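April, evening

Started at 8:40 with the Gara task again. The count stood at 75 good episodes when I logged in, and the plan says 200 before the first training run. We finished today at 109. That makes 34 for the day, less than I wanted but more than yesterday.

The task is the gray box. Both arms come in from the sides, take hold of it, turn it a quarter turn and set it back down. It sounds like nothing, and for a person it is nothing. Teleoperating it is slow. I spent the first hour getting my hands used to it again after two days of labeling, and I threw out most of what I recorded before ten. In one of them I closed the left gripper on air and then went back for a second try. The instructions from Papadopoulos say to keep recoveries if they are clean. Mine was not clean. I deleted it.

We had an argument about start positions. Up to now I have been putting the box in more or less the same spot every time, a little past the seam in the table. The batch we sent to Cetengate last month was like that too, and their comment was that the model did well as long as the box was where it expected and badly when it was a hand's width off. So from today the start position changes every episode. I wrote a list of 20 positions and angles on a sheet of paper and worked down it, then started again at the top. By the second time through I was sick of the list but it does keep me from cheating. When I choose for myself I always choose the easy ones.

The angles are harder than the positions. With the long side facing me, both grippers come in flat and there is room for everything. When the box is turned, one finger wants to go where the other arm's wrist is, and I have to bring the right arm in first, wait, and then bring the left. I try to do it in the same order each time. I don't know if that matters to the model. It matters to me when I watch the recordings afterward and have to decide which ones to keep.

Lunch at 12:30, soup.

In the afternoon the Grokis software froze twice. The first time it lost the episode I was in the middle of. The second time it had saved, but the right arm's joint readings stopped four seconds before the video did, so that one went out too. I wrote both up with the times. I am now checking the file after every fifth episode, which costs a minute and is better than finding a bad stretch at the end of the day.

I also asked whether we should clear the back of the table. I thought a plain background would be easier to learn from. The answer was to leave things there and move them now and then, so the model doesn't get attached to one arrangement. Fine. I shifted the glass beaker and a couple of other things between sets and noted it in the log. The light changes by itself anyway. With the window on the left, the morning episodes are a lot brighter than the ones from after four, and I have stopped trying to correct for it.

Rejection numbers are still too high. The main reason today was hesitation. I stop just before the grip closes, look, adjust, look again, and in the recording it's a long pause with nothing happening. A model trained on that will learn to pause. I am trying to decide on the grip before I get to the box and then just go. The better episodes were all between two and three, when I wasn't thinking about it much.

My shoulders hurt. I should take the breaks when the timer says so and I keep skipping them to finish a set. Left at 6:15, and the last files were still copying.

Two things to remember for the morning. The left arm should go through its homing routine before anything else, as it felt a little behind my hand in the last set. And the episode names need the new prefix, or the position list won't match up with the recordings and I will have to do it by hand. 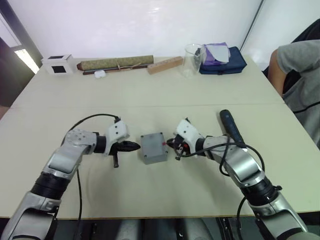

Marin Vidmar

Later, at home. Went over the log once more. Position 14 has only one entry and it should have two, so I either skipped it on the second round or forgot to write it down. Will check the video tomorrow. If it's missing I'll start the day with that one. 91 to go.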